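Notebooks > Bimanual cell > Dish rack task
November 2023 – Ximena Huerta

Rack loading again, teleop on both arms. Napaporn Bunnag wrote the task card in June and I am still working from it, with the handoff clause struck out. Target for the Brinesent set is 175 accepted episodes before anyone trains on it. Storage quota on Skimwood was raised to 3000 GB this morning, so the wrist streams can stay at full resolution for now.

Start states come from the shuffle script. Overlapping dishes are allowed, and so is a dish already in the rack. The wicker plate stays in the pool: its rim is thick compared with the ceramic, and the old policy closed too early on it. 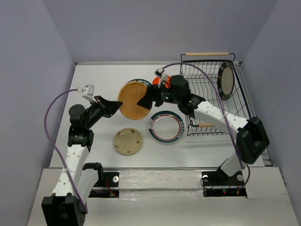 Fixed view. Both grippers at the wicker plate, one dish in the rack.

Labeling convention for two-arm contact: the segment opens at first contact by either gripper and closes when both are clear. Do not split it by arm. Tarawneh's importer drops the second arm if the segments are split and raises no warning – I lost an afternoon to this. Fixed on my branch, not merged.

Placement into the rack is still the slow part. Operators tend to stop above the wires, correct, stop again, then lower. The pauses end up in the data and the policy copies them. I am trimming stationary spans over 2 seconds from the training copy and leaving the raw logs alone. Trim offsets go in the sidecar file. 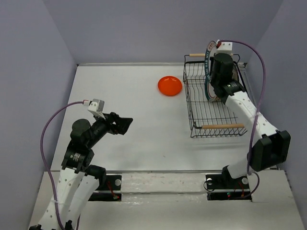
The idle arm is a separate question. When one arm is placing, the other should hold a pose with its gripper open and clear of the rack, and the operator should leave the leader arm alone. Small drift on the idle side is acceptable. Large drift gets the episode flagged, even when the placement is good. Napaporn wants the idle arm masked in the loss. I would keep it in and compare, one run each way on the same split.

Wrist views next. I went through them for rim grasps, where the fixed camera is least useful because the gripper hides the contact. 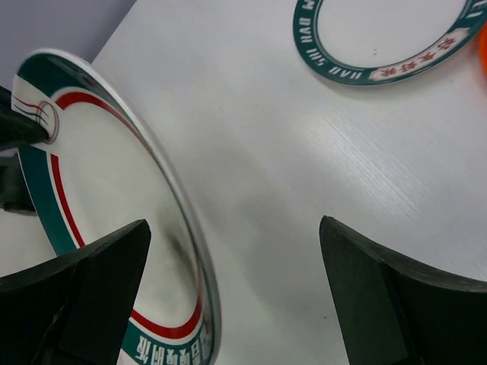 Wrist review: N. Bunnag / X. Huerta

A plate tipped on its edge can fill half of the wrist view, with a finger across its face. Depth is poor on glazed surfaces at that angle, so contact labels should come from gripper current, checked by eye against the color stream. Crops must keep both fingertips. The Raswood loader center-crops by default; turn that off in the config.

To do:
– rerun the shuffle script with a new seed
– merge the importer fix
– masked and unmasked idle arm runs, same split
– ask Napaporn whether the handoff clause is coming back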